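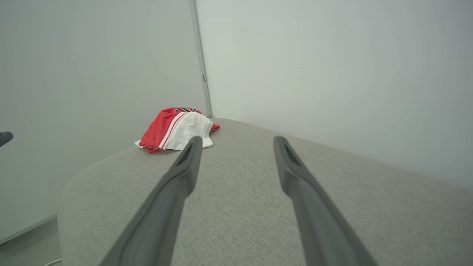

A folded cloth on light gray upholstery.

My town got a security briefing in March, and I've been chewing on it ever since. If you live anywhere near a base, a port or a rail yard you've probably had one too, or you will soon. Ours was in the Mernden library, upstairs, with the bad coffee. A man from the county emergency office put up slides about suspicious drones, people taking pictures of fences, and strangers who ask too many questions at bars. Then he told us to be vigilant, and we all nodded, and we went home.

I want to say something that may annoy the people who organized it (hi, Amber Kettle, I know you read these). I think "be vigilant" is terrible advice, and I think we should stop giving it to regular people unless we're willing to tell them what it means.

I'm not a skeptic about the threat. I grew up 5 miles from the depot, my dad drove fuel trucks in and out of it for most of my childhood, and I completely believe there are governments that would love to know what moves through that gate and when. People do get caught at this stuff. Cables get cut. Phones get tapped. I'm on board with all of that!

My trouble is with what happens next, in a place where everyone has been told to watch and hardly anyone has been told what for. The Mernden neighborhood page had 319 comments under the post about the briefing by the time I gave up reading. A gray van on Uminent Road. A guy with a long lens at the reservoir, who a whole bunch of people recognized as the guy who's photographed herons at that reservoir since I was in high school. A family that speaks another language and had the nerve to picnic on the hill. That last one bothered me a lot. The hill has picnic tables. It's where you picnic.

When you ask people to look for "anything out of the ordinary," they look for whoever seems out of the ordinary to them, and that's a measurement of the town and its habits. A trained agent would presumably put some effort into looking boring. I'd guess he has a pickup and a fishing license and a lot of opinions about the high school football team. The person who gets reported is the exchange student with the fancy camera.

And somebody has to deal with those reports. Every call about the heron guy gets written down by a deputy, who could be doing something else. I asked at the briefing how many tips they'd had so far, and the answer was 39 since the phone line opened. I asked how many were useful and he said he couldn't discuss that. Fair enough, I wouldn't discuss it either. But I'd like someone up the chain to be asking, and I'd like them to ask what the useful ones had in common, and then come back and tell us that part.

The part of the evening that made me sit up was a question from the back row. A woman who cleans offices for Van Loon, the contractor that handles freight scheduling for the depot, wanted to know what she should do if someone she'd met online offered her money to describe the inside of the building. She put it very carefully, like it was a hypothetical, and maybe it was. The man from the county told her to use her common sense and moved on to the drone slide.

I almost fell off my chair. She'd just asked the best question of the night! As far as I can tell from reading the news like anybody else, that's how a lot of this works now. Small payments, a messaging app, a favor that sounds like nothing. Take a picture of this. Drop a package there. Tell me what time the shift changes. The folks who get approached are often broke, or young, or lonely, or mad at their boss, and what they need is a phone number and a promise that they won't be treated as a suspect for calling it. Common sense doesn't help much when rent is due and somebody is offering you 60 bucks for a photo of a parking lot.

My brother-in-law does payroll at Grumanero, which makes brackets for something he isn't allowed to tell me about, and he says their training is a video you click through once a year while you eat lunch. There's an actor in a trench coat in it. A trench coat! He passed the test at the end without turning the sound on.

So if I were running these evenings, I'd throw out the fence slides. I'd spend the whole hour on how an approach happens, what the messages look like, how the first ask is always tiny, and what to do if you already said yes to the tiny thing and now you're scared. I'd say the number out loud more than once. I'd hold a session at shift change, at the gate, for the cleaners and the drivers and the kids in the mail room, because a weeknight at the library gets you retirees and me.

I'd also say plainly that taking pictures of the reservoir is legal and that speaking another language on the hill isn't a tip. It would take the man from the county ten seconds to say it, and I think people would listen to him, he has that kind of voice.

There's another briefing planned before summer. I've written to ask whether the Van Loon woman's question can go first on the agenda, and I've had a nice note back saying it's been passed along.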